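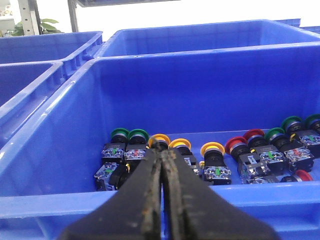
Skindargate Salvage & Supply is hiring a part-time stockroom and counter assistant, to start in September. We buy leftover electrical and plumbing parts from builders and closed workshops, sort them, and sell them from our store and by mail. Small parts are kept in plastic bins, like the blue one with the push-button switches in it, and a good share of the job is filling, labeling and finding those bins. The stockroom has 1,029 bin locations on two floors. The upper floor is reached by stairs only.

What you will do

Unpack incoming lots and sort parts by type and rating
Enter stock in Zasetti, our inventory program (we will teach you)
Pick and pack mail orders, up to 70 on a busy day
Serve customers at the counter and answer the phone
Help with the yearly stock count in January

What we need from you

You can read small print on part labels and write clearly. You can lift boxes weighing up to 40 pounds. You are comfortable talking to contractors who are in a hurry and to homeowners who don't know the name of what they want. Store or warehouse experience is useful. Electrical knowledge is a plus but not required, and you will not be doing any wiring.

Hours and pay

24 hours a week, mornings, 7:30 to 1:30, four days. Pay is $2,085 a month before tax, reviewed after six months. Paid vacation from the first month. Staff get parts at cost. We pay up to $300 toward work boots and clothing in your first year.

Where we are

Kemow Street, behind the Limsakul tile warehouse. There is free parking in the yard and a bus stop at the corner. Please use the side door, as the front is for deliveries until 9.

How to apply

Bring or mail a one-page resume and a short note saying which mornings you can work. No cover letter needed. We will call everyone we want to meet by the end of the month. Interviews take half an hour and include a short sorting task.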